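Search this site Search Enter keywords Go

Where does the drying happen? Small kitchens and the counter problem in Cledden Hall
Project report, spring, Jozef Meijer and Hernán Henao

Share 9 Comments 0

Background

We both live in Cledden and we both hate the kitchens. Shared kitchen per corridor, one sink, one short run of counter, two stoves. Original plan was to write about food waste but after the first week of asking people what annoys them about cooking in the building almost everyone said the same thing, there's no place to put anything down. So we changed the topic. Our advisor was OK with it as long as we kept the survey part.

The question ended up as: how do students in a shared kitchen split up counter space between cooking, washing up and storage, and what gives first when there isn't enough?

What other people have written

Not a ton on student kitchens specifically. Most of the kitchen planning stuff is for families and assumes you own the place. The old idea of a work triangle (fridge, sink, stove) comes up everywhere but it assumes one cook. In Cledden there can be four people at dinner time and the triangle turns into people standing behind each other holding pans.

More useful was the reading from the housing seminar about shared resources, where everyone uses a bit more than their share because the cost is spread out. Counter space works like that pretty well. One mug left out is nothing.

Method

Paper survey under doors, 83 handed out, 26 came back. We know that is low. Timing was bad, it was the start of March and people had midterms. Also one corridor's surveys sat in the mailroom for most of a week before we noticed, our fault.

Survey had short questions (how often do you cook, when, do you wash up right after) and one open question at the end. Then interviews with 9 of the people who answered, in their kitchen if possible, fifteen minutes or so each. Jozef asked, Hernán wrote. We did not record. Some quotes below are cleaned up a little.

We also measured the counters with a tape measure and drew them on graph paper. Drawings are in the appendix.

Findings: time of day

Dinner is the crunch, no surprise. Most people who cook start between 6 and 7 pm. What we didn't expect was a second smaller peak after 10 pm, mainly instant noodles and toast. Late people complained more than dinner people. Reason given in interviews is that they come in to a counter already full of somebody else's dishes, so they have to deal with the mess before they start.

Breakfast barely matters. People eat it in their rooms or skip it.

Findings: washing up

This was the biggest part of the open answers. People mostly do wash up, more than we guessed. The washing isn't the problem so much as the hour after it. Clean dishes go on a towel, the towel gets soaked, the towel takes up the only good stretch of counter next to the sink, and nobody wants to put away dishes that aren't theirs.

"I wash my stuff and then I just have to kind of leave it there. Where else is it going to go" (second year, third floor)

"If it's on the towel it's fair game, I've lost two forks that way" (first year, second floor)

Corridors with a proper rack had fewer complaints about this. A rack stacks things up instead of out, and if it has a tray at the bottom the water doesn't run over everything. Cups for forks and knives on the back help too, cutlery was the thing people said went missing most. Downside is that a rack never leaves. Once it is on the counter it is full all the time and turns into a cupboard.
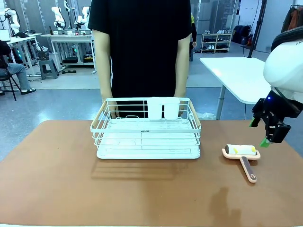
Findings: storage

Every resident gets one shelf. Nobody we interviewed thought one shelf was enough if you cook more than twice a week. Oil, rice and big pans are what end up on the counter, pans especially because they don't fit on the shelf even with nothing else there. We measured, the shelf is too shallow for a normal frying pan with the handle on. You can get it in sideways and then the door won't close.

Two corridors had made their own rule that pans can be shared if you wash them. Both said it works fine. One corridor tried it last fall and gave up after a nonstick pan got scratched and nobody owned up.

Findings: who sorts it out

Usually one person per corridor, and usually not someone who agreed to it. They wipe down, move things, write the notes on the fridge. We asked about the notes and people said they read them once. A note with a name on it worked a bit better than one without, according to the people who write them anyway.

Three of the people we talked to were that person in their corridor, and they were more negative about the kitchen than the rest. Small numbers so we don't want to push it.

Suggestions

1. A rack in every kitchen that is supplied with the kitchen, so it isn't one person's property. Two levels if possible, the counters are too short for a wide one.

2. Clear-the-rack time. Everything off by 9 pm, whatever is left goes in a box under the sink. Erau House does this apparently and the residents we emailed there liked it, although they said the box gets pretty gross.

3. A deeper shelf or a hook rail for pans. Hook rail is cheaper. We asked facilities if drilling is alowed and did not get an answer before the deadline.

4. Fold-down shelf by the window. Hernán likes this one more than Jozef does. It would block the radiator a bit.

Problems with the study

Low return rate, already said. People who answer a survey about the kitchen probably care about the kitchen, so we think the numbers make it look worse than it is, or at least louder. We live there too and people know us, so they maybe were nicer about washing up than is true. Measuring was only done in four kitchens because the fifth was locked for a pest treatment.

If we had another month we would of counted how long a clean plate stays out, with stickers or something. We talked about it but it seemed annoying for everyone.

Thanks

To everyone who filled in the form, and to the second floor for letting us sit there during dinner.

Appendix A: survey form
Appendix B: counter drawings (scans, page 3 is upside down, sorry)

Contact | © Cledden Hall student projects | Back to top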